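# Voreveck Tabletop Cell, Two-Arm

**$3199 for the cell kit. Arms sold separately, as arms generally are.**

The Voreveck is a bench, a frame and a way of getting power to two arms without inventing it yourself. It ships flat, in 3 boxes, and the heavy one is always the one the courier leaves at the bottom of the stairs. If you already own a pair of tabletop arms and have been clamping them to a door on trestles, we know, we've seen the door, and this page is for you.

## What's in the kit

- Aluminum frame with corner brackets
- Tabletop, plus a roll of brown covering paper
- 2 metal mounting plates, drilled to your arms' bolt pattern (tell us which when you order)
- Power strip and bracket for the far rail
- Clear side panel
- Hex keys, including a spare of the one you'll lose

Grippers, cables and patience come from other suppliers. For cables we point people to Likedbridge, who make them longer than you think you need. Buy those.

## Setting up

Allow an afternoon. Tiago Cardoso, who wrote the manual, did it before lunch, but he also designed the brackets and wasn't reading his own instructions.

1. Build the frame loose. Level it, then tighten the brackets in opposite corners.
2. Lay the tabletop and roll the paper over it. Creases are fine. Bubbles are not, especially under a gripper that thinks it knows where the table is.
3. Bolt both plates to the far edge, and check the gap between them against the drawing before you hang anything on them.
4. Mount one arm at a time, with a second person. The second person should be holding the arm, not filming.
5. Run the cables off the back. Leave slack at the wrist, then move each arm by hand through its full reach and see what snags.
6. Power up with nothing in the grippers and the speed turned down.

## Looking after it

Base bolts want checking every Sunday, or whichever day your lab pretends to rest. Use a torque wrench. "Tight" is a feeling, and feelings drift.

Change the paper when the surface goes shiny. One roll of Julport covering does 55 changes if you cut it straight and rather fewer if you cut it like we do.

Wipe the fingertips before any job involving smooth plastic. A grip that worked yesterday and slips today is usually grease, occasionally software, and very rarely the cup, whatever gets written in the log.

For the handover check, work with both grippers low over the paper and facing each other. Close the empty one fully and look at the tips from the side. If they meet crooked, loosen the finger screws, square them up and try again before you touch the calibration file.

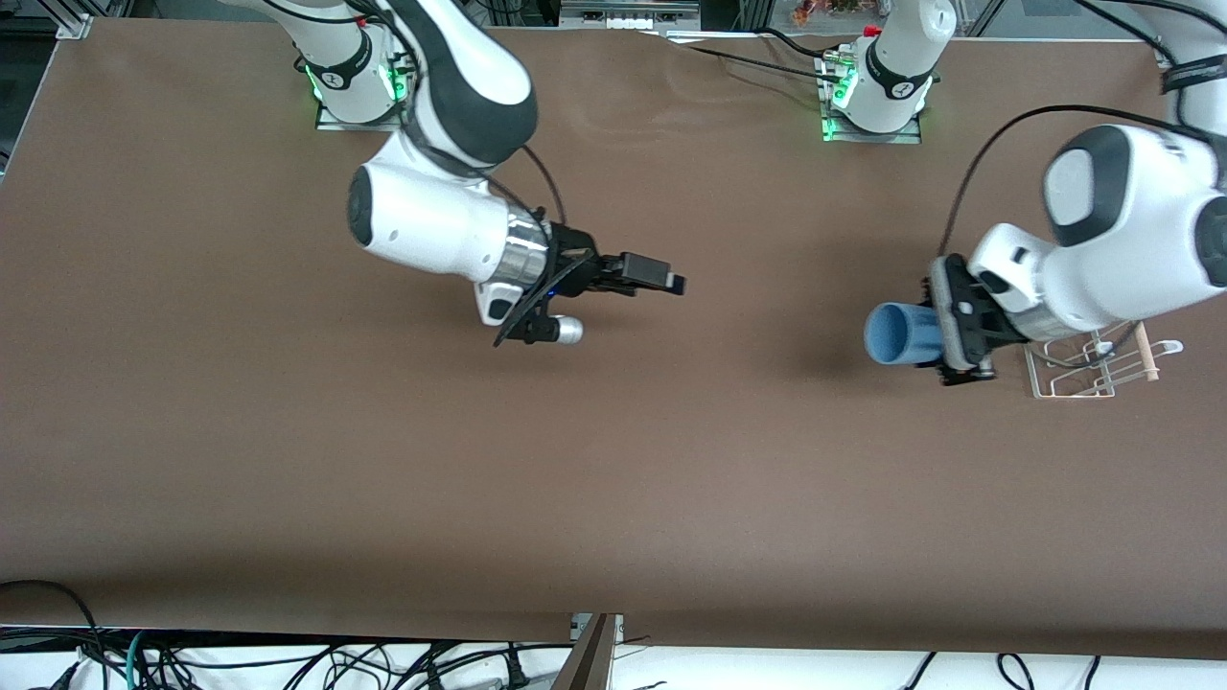
Only recalibrate once the fingers are right, the bolts are right and you've had a coffee. Most of the calibration files we get sent for repair are perfectly good descriptions of a loose screw.

## Spares and repairs

Plates, brackets, panels and paper are all sold singly. Bent plates can come back to us for flattening, though a new one is cheaper and we'd feel odd not mentioning it. Cables that have been rolled over by an office chair are not covered. We can tell.

The Fan add-on, a cooling module for closed cabinets, doesn't fit this cell and never will, despite what the old catalog said in April. An open bench doesn't need it.

**Lead time:** 3 weeks. Orders with the bolt pattern left blank take as long as it takes you to answer the email.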